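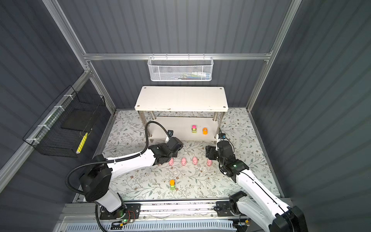
The Gover cell with both arms over the mat, pigs and cars out.

Gover Two-Arm Cell: Frequently Asked Questions
Last updated March 2, 2018

These are the questions we get most at the Otdale shared workshop. If yours isn't answered, write to Malou Thoroddsen or leave a note in the build log.

What is Gover?
A tabletop enclosure with two small robot arms that pick up and move toys. Kári Mogensen started it in January as a bench project and it has grown since then.

What is the enclosure made of?
Silver aluminum extrusion for the rails and posts, with dark gray corrugated panels for the walls. The arms sit on black mounting plates fixed to the front rail.

Why are the walls ribbed?
We had the panels left over from the Whitlock shelving job. Flat panels would work too. If you use ribbed ones, run the ribs vertically so dust falls to the floor.

Where are the cameras?
There is a small one on top of each gripper, and a fixed one that looks at the whole workspace. Leave slack in the wrist cables. Our first set was too short and pulled out of the connector when the arm reached across.

Do the arms need to be the same model?
No, but it's easier. One set of spare parts covers both, and you only tune one set of joint limits.

Why toy pigs and cars?
They're cheap, they survive being dropped, and they come in awkward shapes. The pigs are harder to grip from the side than we expected. The cars roll if you bump them.

What is the table for?
It gives the arms a second height to work at, plus a low shelf they have to reach under. Shelf pickups fail more often than floor pickups. Ours is a white table with steel legs, and the front edge is chipped. Screw heads on the top can catch a gripper finger, so set your lowest height with that in mind.

Can I use a plain mat?
Yes. Ours has leaves and flowers printed on it. We also keep a plain gray one, and swap between them when testing the vision code.

How do I attach baskets to the rails?
Cable ties are fine for light things. The black wire basket on the left wall is held with white ones. Check them when you check the arm bolts.

How long does setup take?
Allow 15 minutes to power up, home both arms and check the cameras. Homing with toys on the mat is not allowed.

Can I book time on it?
Members can book two hours at a stretch. Pristton members use the same calendar and the same rules. Put the toys back when you finish.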